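Mostville Tabletop Shelf Unit
Set-up and Use Guide

Section 4. Placing the unit and loading it with books

Read this section after the unit has been put together and the panels have been checked for tightness (Section 3). If any panel still moves when you press on it, go back and tighten it before you put anything on the shelf.

4.1 Before you start

The shelf unit is made to stand on a table, desk or counter. It has no wall fixings and should not be hung. Pick a surface that is flat, dry and deep enough that the whole lower compartment rests on it, with nothing hanging over the back or the front.

You will need:
A soft dry cloth
A ruler or tape measure
The 2 felt strips from the small parts bag (Section 1, item F)
The books you plan to shelve

Clear the part of the table where you will be working. Small things such as clips, erasers and game pieces can go in a box or basket toward the back edge, where they will not roll under the unit while you are moving it.

CAUTION: Do not set the unit on a tablecloth or runner. The cloth can slide and take the unit with it.

4.2 Placing the unit

1. Wipe the tabletop and the underside of the lower compartment with the dry cloth. Grit left between the two will scratch both.

2. Peel the backing from the felt strips and press one along each side of the underside. Hold each strip down for 75 seconds.

3. Lift the unit by the side panels, one hand on each side. Do not lift it by the shelf board.

4. Set it down toward one end of the table, with the open side of the compartments facing you. Leave at least 8 inches of clear table in front of it.

5. Press down lightly on each corner. If the unit rocks, move it a few inches and try again. Folded paper under a corner is not recommended.

6. Check that you can reach the middle level without leaning on the table.

NOTE: The glossy finish shows fingerprints, especially on the dark wood tones. They come off with the dry cloth. Do not use glass cleaner or furniture polish.

4.3 Sorting the books

Sort on the table first and shelve afterward. Taking books in and out of the compartments to change the order is slower, and it wears the front edge of the shelf board.

1. Lay the books flat in front of you, covers up.

2. Stack books of a similar size together, largest at the bottom. Turn the lower book slightly if you want to be able to pick the top one up easily.

3. Check dust jackets. The jacket flaps should be tucked fully inside the boards. A loose flap will catch on the shelf edge as the book goes in.
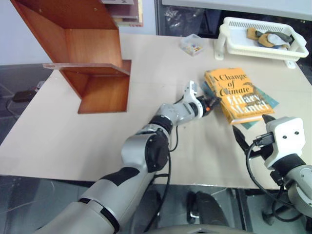

4. Set aside anything taller than the compartment it is meant for. Measure if you are not sure. A hardcover that has to be forced in will mark the panel above it, and the mark cannot be polished out.

5. Decide which books are for reading now and which are for keeping. Books you use often go on the middle level. Books you seldom open can go in the lower compartment.

6. Check for bookmarks, loose papers and receipts sticking out of the pages. Push them in or take them out.

If you are shelving library books along with your own, keep them in a separate stack from the beginning. The middle level is the better place for them, as you will see them each time you sit down.

4.4 Loading the shelf

The panels are set at an angle, so books tend to settle toward the back of each compartment. Load the lower compartment first. This keeps the weight low while you are still handling the unit.

1. Take the heaviest book and slide it into the lower compartment, spine toward you. Slide it; do not drop it.

2. Add the rest of the lower compartment books in the same way. Stop when you can still get a finger in beside the last one.

3. Move on to the middle level. Large or soft items may be laid flat here. An item laid flat may stick out past the front of the shelf, but keep more than half of it on the board.

4. Hold each book near the middle of its outer edge as you guide it in. Holding it by one corner bends the cover.

5. Let go only when the book is resting on the board. If it tips forward, pull it out and start again with the book turned the other way.

6. Load the upper section last, with light paperbacks only.

CAUTION: Do not load the upper section while the lower compartment is empty. The unit may tip forward.

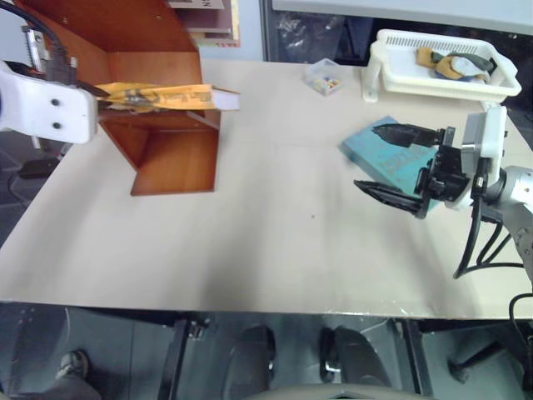 Written by Ursu
Product guides writer, Mostville

4.5 What to do with what is left over

Most tables end up with a few things that do not belong in the unit. The shelf boards are not meant for liquids, plants or anything with a wet base.

Cloths: Fold them and keep them in a basket with open or slotted sides so that air can get in. Do not pack cloths behind the books. They hold moisture against the back panel.

Small parts: A clear box with low sides works well, and you can see what is inside without tipping it out.

Books that do not fit: Keep them flat on the table away from the front edge, or on a separate stand. The Valeo side rest and the Clomham riser both fit next to this unit without touching the panels. Neither is included.

4.6 Moving a loaded unit

Do not move the unit with books in it, even a short way along the table. The felt strips will roll and come loose, and the lower joints are not built for a sideways push.

1. Unload the upper section, then the middle level, then the lower compartment.

2. Lift the unit by the side panels and set it in its new place.

3. Check the felt strips. If a strip has lifted at one end, peel it off and fit a new one.

4. Load the unit again as in 4.4.

4.7 Common problems

The unit leans after loading.
Take out the middle level and see whether the lean goes away. If it does, the heavy books are all on one side. Spread them out. If it does not, check the panel screws as in Section 3.

Books slide forward.
The table may slope toward you. Turn the unit or try the other end of the table. Very slick dust jackets also slide; place these books between two that have cloth or paper covers.

There is a pale line on the front edge of the shelf board.
Light rubbing from book covers is normal and does not affect use. Around twice a year, wipe the edge with a barely damp cloth and dry it at once.

The felt strips will not stick.
The underside was dusty or cold when they were put on. Bring the unit to room temperature, wipe it again and use new strips.

Continue to Section 5 for cleaning and long-term storage.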